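Booking a guesthouse room by phone is still the best way to get a fair price in small places that barely exist online. Deepika Kurup and I have done it this way for years, and these are the steps we use.

## Before you call

Find the number. The map listing is often out of date, so check it against the guesthouse's own page or a recent traveller's post. In Dramness we rang a number from an old guidebook and got a tyre shop.

Have these ready on paper:

- the nights you want
- how many people, and how many beds
- your arrival time, even if it's a guess
- the most you're willing to pay

Call between 10 am and noon. Breakfast is over by then and new guests haven't turned up yet.

## On the phone

1. Say your name and the nights first. Spell the name slowly.
2. Ask which rooms are free. Small places often have one good room and one plain one, and they'll usually offer the good one.
3. Ask the price of each, per room and per night. Some owners quote per person.
4. Ask what's included. Breakfast, towels and hot water are the usual three to check.
5. Repeat everything back, then ask for a text message with the price in it.

Shobha Kartha, who runs the guesthouse we use in Wei, charges 300 for the front room and 200 for the one behind the kitchen. The back room is smaller and you hear the pans at six, but we've slept fine in it. Seven nights in the front room came to 1,960 after she took a little off for the week. It's worth asking about that – few owners bring it up themselves.

## Paying a deposit

Many owners don't want one. If they do, keep it small. We paid 60 to hold a room in Grokance and the rest in cash on arrival.
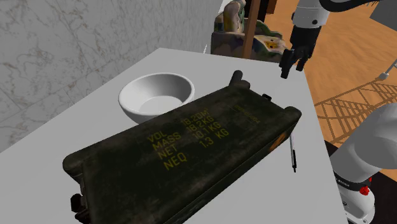

**What if the owner won't send a text?**

Send one yourself with the nights, the room and the price, and ask for a one-word reply. Keep it on your phone until you've paid and left.

## The day before

Ring again or send a short message with your arrival time. If the bus is late, tell them – a family-run place may lock the gate at ten and go to bed. Carry the phone number on paper as well, in case your battery is flat when you get there.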